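Ticket 67: Which rule covers people and cables near the arms during hand checks?
Status: Open, waiting on written wording
Opened by: Aishwarya Naidu
Assigned to: Ajith Namboodiri

Aishwarya Naidu wrote:

Hello Ajith, and sorry in advance for the length of this one. I was going through the Lelta operating rules with Malathi, who is new with us and asks very good questions, and we got stuck on section 4. It says the floor under the arms must be "kept clear during motion." Does a two-handed hold count as motion if the arms are parked and only the fingers are closing? Modupe has always read it as yes. I had always read it as no, and I would hate to be teaching it wrong!

Ajith Namboodiri wrote:

Hi Aishwarya, please never apologize for a long ticket, I like the long ones. Modupe has it right. Fingers closing is motion, and so is a hand hanging open with the drives on. I've put two wrist views with this reply so we are all talking about the same thing.

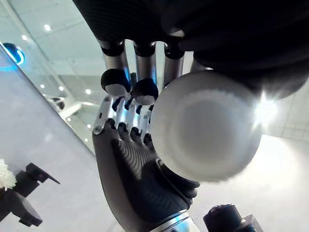
Both hands on the white part.
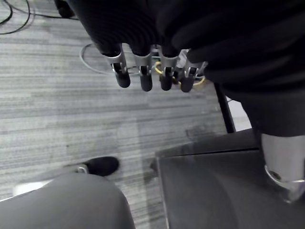

So, going back to the wording. I would like section 4 to say three plain things. Cables go to the side of the base before the drives are switched on, loops and all. Anyone sitting or standing by the base keeps their feet and knees out from under the hands, and the person at the stop button says out loud when it's fine to come closer. And when two hands share a part, we let go with one hand at a time, lower hand last – I know that's slower, but I'd be glad of the extra moment.

Aishwarya Naidu wrote:

Lovely, thank you, that clears it up. One more from Malathi: how long do we wait after the drives go off before reaching in? The old Detier sheet says 10 seconds and ours says 2.

Ajith Namboodiri wrote:

Use 10 for now, please. I don't know where our 2 came from – it may be a leftover from the smaller grippers – and I've asked Saoirse Mulligan to look through the older copies. I'll leave this open until she writes back and the new text is in.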